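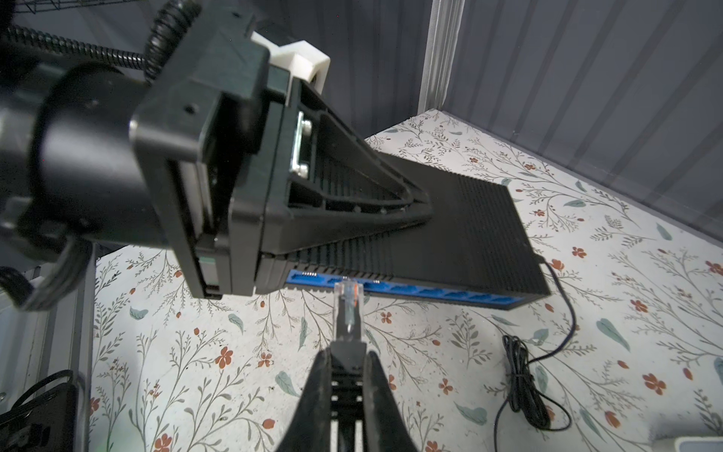

Dela Gyamfi wrote:
The ferry in Zellico only takes you back to the lighthouse once per chapter. If you leave before talking to the net mender, her part of the story is closed until a new game. I think that's a bad choice and I'd like to hear from people who disagree.

saltmarsh_joe
05/02/2025
I disagree. The whole game is about leaving places. If I could take the ferry back and forth all day I'd clear every dialogue line in the village like a shopping list and then forget all of it.

Dela Gyamfi
Fine, but the game doesn't say so. The ferryman says "come back any time." I took him at his word. A warning before the boat leaves would do it.

pellwood
He says that in chapter one. In chapter two he says the tide's turning and he can't promise anything. I'd call that a warning.

Dela Gyamfi
He says it if you pick the second reply. If you pick "Let's go" he says nothing and the boat leaves.

pellwood
Didn't know that. I've always picked the second one. OK, that's worse than I thought.

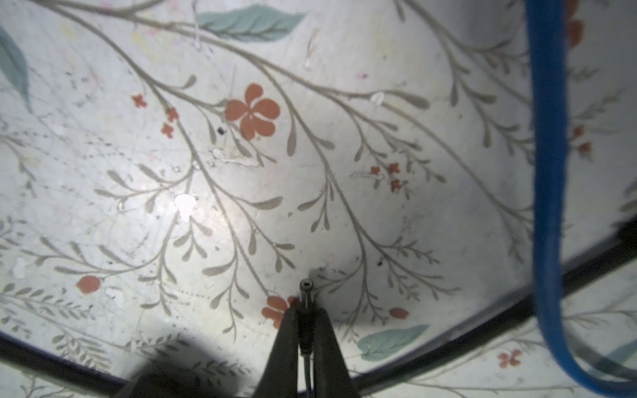
Black barrel plug, thin gray cable

tin_heron
I've finished it twice. First time I missed the net mender completely and didn't know she had a story. Second time I did her errands and got the key to the smokehouse. There's a letter inside that explains why the brother left. Without that letter the last scene on the pier is two people standing around being sad about nothing. So I'm with Dela. You can hide a coin or a hat, but don't hide the reason for the ending.

saltmarsh_joe
I liked the pier scene better without the letter. With it, everything gets spelled out.

tin_heron
We're not going to agree on that one.

Botond Győri
I keep the walkthrough on the Jomevik wiki, so here's what I know. The chapter 2 lockout is set when the boat animation starts, and it isn't set when you talk to the ferryman. You can still open the menu and load at that point. There is an autosave at the dock, but the game overwrites it as soon as you land on the other side.

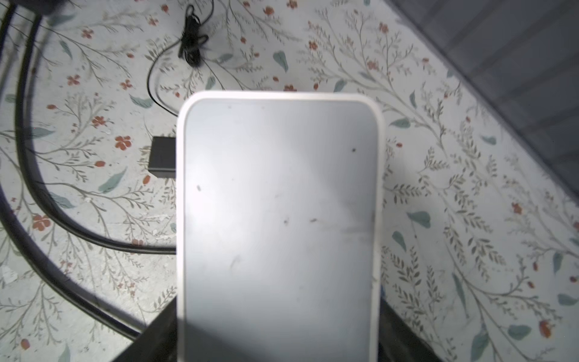
If you make a manual save in slot 4 before walking onto the dock, nothing touches it, and I'd tell any first-time player to do that. The autosave never uses that slot. On the current build (1562) this works every time I've tried it. I haven't tested the older ones.

I also read through the script files. The net mender has 101 lines, more than anyone except the brother. It seems odd to write that much and then let people sail past it.

quarrymouse
Didn't Jendbridge say they were going to change this? I remember a post about adding a bell at the dock.

Botond Győri
They added the bell. It rings whether or not you've finished anything, so it doesn't help. Most people I've talked to took it for background sound.

quarrymouse
I took it for background sound.
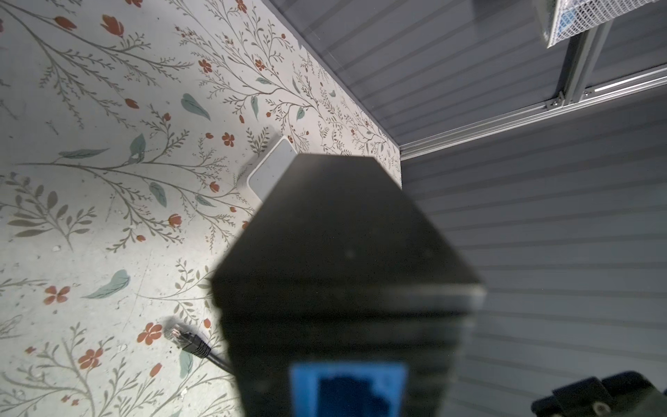
pellwood
I tried the slot 4 save last night and it held. Went back, did the errands, got the smokehouse key. The letter is good. I still think the ferry rule should stay, but the "Let's go" reply ought to get the tide line too.

saltmarsh_joe
I could live with that. It's one line of dialogue and the actor already recorded it.

Dela Gyamfi
Then we mostly agree. I'll put it in the suggestions section over there. There's a limit of 3000 characters so I'll leave out the part about the goats.

tin_heron
What about the goats?

Dela Gyamfi
If you feed them before chapter three they block the path to the mill — I had to reload. Separate thread.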